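Chapter 4
Gathering Examples

What you'll get from this chapter
How to plan a recording session before touching the arms
What goes into one episode, and what stays out
When to throw an episode away
How to write task labels that somebody else can use

Before you start: you should have finished the calibration exercise in Chapter 3. If your grippers still drift after homing, go back. Nothing here will work.

4.1 Where the data comes from

Chapters 1 through 3 treated the training set as a given. A folder of episodes, a loader, a loss. Fine for learning the math. Not how it goes in a lab.

In a lab you start with an empty disk and a deadline. Somebody has to sit down, move the arms through the task, save the result, reset the cloth and do it again. Then again. The set we use for the rest of this book, Pradberg, has 1,107 episodes in it, and every one was driven by a person. Most by Chibuzor Mohammed, whose initials you'll see all over the label files. The rest by Alby Hollis and whichever students could be talked into a Thursday.

Why by hand? Cloth is hard to simulate well. You can get a simulated shirt that looks good and behaves nothing like the one on your table. The friction is wrong, or the stiffness, or the way a hem catches. You may want simulated data later (Chapter 9 covers mixing the two) but start with real cloth.

Some words we'll use from here on.

Episode. One continuous recording, from the start key to the stop key. All camera streams, all joint positions, both grippers.

Demonstration. An episode where the operator was trying to do the task. Calibration runs are episodes but not demonstrations. Keep them in separate folders, please.

Operator. The person driving.

Reset. Putting everything back so the next episode can start. Takes longer than you think.

Session. A run of episodes by one operator with one setup. If you change the operator, the table or a camera, start a new session.

4.2 What each camera is for

Pradberg episodes carry several views. An overall view shows where the garment is and what both arms are doing. A wrist view shows what is between the fingers, or about to be. The model gets both and has to learn when to trust which.

Wrist views are the ones students complain about. They swing. They go blurry. And when the arm is away from the cloth they look at whatever happens to be over there, cables, carpet, the side of a computer.

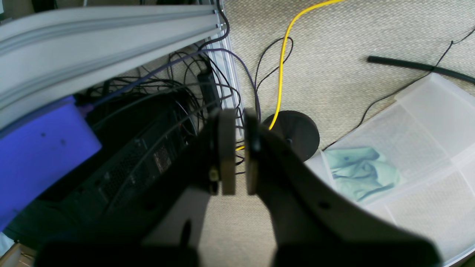
Leave that footage in. The policy is going to run with the same camera on the same wrist, and it will pass through the same odd poses on its way to the table. A model that has only ever seen cloth through the wrist camera may do something silly the first time it sees a power strip. We trimmed the approach out of our first sessions to save disk space and had to record them over.

What you should not leave in is a change in the view itself. If a wrist camera gets bumped and now points a little lower, stop. Fix it, check it against the reference still, start a new session. Don't keep going and hope. A shifted camera is hard to spot in one episode and miserable to find across two hundred of them.

Same for lights. Pick a setting. Write it in the session notes. If the room has windows, write the time of day as well, 3 p.m. sun across a pale tabletop is a different picture from 9 a.m.

4.3 Planning a session

Do this on paper, first. Ten minutes.

Step 1. Write down the task in one sentence. "Fold the shirt" is not enough. Fold it how, starting from what, ending where? Our sentence for the first Pradberg task was: starting from a shirt lying anywhere on the table, fold both sleeves in, fold the body in half, and leave it flat. Even that caused arguments. Does a shirt hanging off the edge count as lying on the table? (We said no.)

Step 2. List what you will vary. Garment, color, starting position, rotation, how crumpled it is. Choose a few for each session. If you vary everything at once you can't tell later which one broke the policy.

Step 3. List what you will hold still. Cameras, lights, table height, gripper pads, control gains. Tape the list to the wall.

Step 4. Decide how many. For a single fold with a single garment, 8 good episodes will tell you whether the pipeline runs. They won't train anything useful. We aim for 1,000 before we expect a policy to cope with a garment it hasn't seen, and we have been disappointed at that number too.

Step 5. Set the starting states. This is where people get lazy. An operator who resets the shirt by hand will put it down neatly, square to the table, sleeves out — every time, without meaning to. Then the policy meets a shirt with a sleeve tucked under and freezes. Make a list of starting states and draw from it. The Cirnar sheet in Appendix B has 11 of them, running from flat and square up to a full ball. Roll for it or use the script, doesn't matter. Just don't choose.

Folded-over starts and bunched sleeves belong in the set. Wrinkles as well. Don't smooth the cloth out before you press record, that's the operator's hands doing work the robot will have to do later.

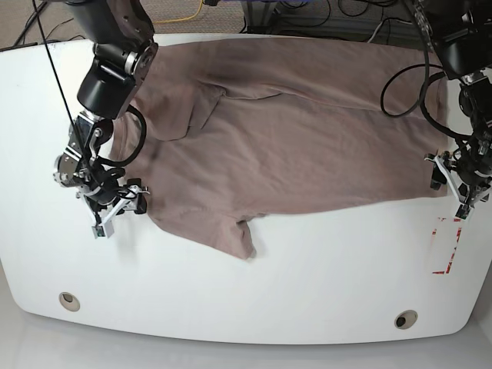

4.4 Driving the arms

Good driving is slow driving, at first. New operators rush the approach and then hover over the cloth deciding what to do. The model learns the hover. It'll hover too, and for longer.

Rules we give to every new operator at Kiment:

Decide on the grasp before you press start. Look at the cloth, pick your point, then go.

Move both arms if the task needs both arms. Parking one arm is fine. Letting it wander is not.

If you miss a grasp, try again in the same episode. Do not stop and delete. A missed grasp followed by a good one is some of the best data you'll get, it shows the policy how to recover.

If you miss three times, finish the episode, mark it failed and reset.

Don't talk yourself into fancy moves. Do it the plain way, the same plain way each time, unless variety is the point of the session.

Take breaks. Look at the episode lengths across a long session and you can see the operator getting tired. They get shorter, then sloppy, then a lot longer.

A word on style. Two good operators will fold the same shirt in two different ways. Chibuzor goes for the near sleeve first. Alby starts with the far one. Neither is wrong, but a simple policy trained on both can average them and reach for the middle of the shirt, where there is nothing to fold. You have two choices: agree on one order, or use a model that can hold on to more than one answer (Chapter 6). For the exercises in this chapter, agree on one order.

4.5 Keep, mark or toss

Every episode gets looked at. Every one. At double speed if you must.

Keep it if the task was finished and all streams are present from start to stop.

Mark it failed, and still keep it, if the operator tried properly and the task didn't get done. Failed episodes go in thier own folder. We use them in Chapter 7 to train the success detector.

Toss it if a stream dropped out, if the clocks don't line up, if someone reached in to help the cloth along, or if the start key was hit by accident. No sentiment about it. A missing wrist stream can't be patched from the overhead one.

The Fagundes viewer that comes with the book's code shows all streams side by side and plots gripper opening underneath. Watch the plot. If the gripper closes in the plot and not in the video, your clocks are off. That one check has saved us more time than any other.

4.6 Labels

Each episode needs a task sentence, an outcome and a starting state. Write them down right after the episode. Not at the end of the day, you won't remember and niether will we.

Use the exact starting state names from your sheet. "Kind of bunched up" is not a starting state. If something turns up that isn't on the sheet, add it to the sheet, give it a name, tell the other operators.

Exercise 4.1. Write a one-sentence task description for folding a towel in quarters. Swap with a partner. Find two starting positions where your partner's sentence doesn't say what to do. Rewrite it.

Exercise 4.2. Record 8 episodes using the plan in 4.3. Have someone else review them using only the rules in 4.5. Compare their decisions with yours and write down each place you disagreed. Bring the list to class, we'll need it for 4.7.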